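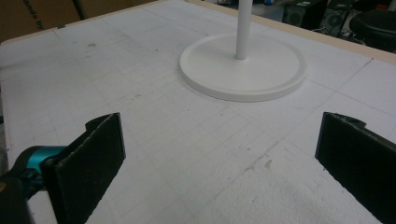 The fingers of a hand-held gripper above the gridded worktable at the Burham lab. Photo: Burham

Burham Shares Results of Hand-Held Teaching Method for Robot Arms

PLADAU, March 31, 2022 – The robotics group at Burham is very happy to share the results of a project that has kept a good many of us busy, and now and then up past our bedtimes, for the better part of two years. The method is called Istley, and it lets a person teach a robot arm a household task by doing that task with a gripper held in the hand, with a camera mounted on it to record what the gripper "sees" along the way.

Teaching a robot arm has usually meant steering the arm itself, either with a joystick or by pushing it through the motions. Both work, and we have done plenty of each, but they are slow, and they ask a lot of anyone who hasn't spent months around the equipment. With Istley, a person picks up the tool, closes its two fingers on a cup or a sponge or whatever the job calls for, and gets on with it (most people are comfortable with the squeeze before they have finished their coffee!). The recordings are then used to train the arm, which carries a gripper of the same shape.

The group collected about 2000 recordings for the study, covering 3 tasks: setting a cup upright, moving a small object from one marked cell of the table to another, and wiping up a spill. The trained arm was then given 200 trials with objects placed in positions it had not been shown. It finished the job in most of them, and did best by a wide margin at moving objects from cell to cell. Wiping was the hardest of the lot, and we would be fibbing if we said we had it licked. The arm tends to stop before the last bit of the spill is gone, and that is where a good share of this year's effort will go.

One finding surprised us and pleased us in equal measure. Recordings made by people who had never handled the tool before turned out nearly as useful for training as those made by our own staff, as long as the newcomers had a short practice session first. We had set aside all of January for sorting out beginners' mistakes and ended up spending much of it collecting more data instead, which was a lovely problem to have.

"I have been training robots one way or another for a long time, and I can't remember another project where I could hand somebody the tool, go answer the phone, and come back to find good data waiting for me," said Rodel Marquez, who leads the Istley project at Burham. "The arm still has plenty to learn, and so do we, but I'm proud of how far everyone has brought it."

The next round of work will be carried out with our partners at Bukhari, who will repeat the tasks on their own tables, with their own objects and lighting, to see how well the method travels. Burham plans to share the recordings and the drawings for the hand-held tool with other research groups once that round is complete.

About Burham
Burham is a research group based in Pladau that studies ways for people without technical training to teach robots everyday work. Visits by schools and fellow researchers are welcome by arrangement.

Media contact
Rodel Marquez, Istley project, Burham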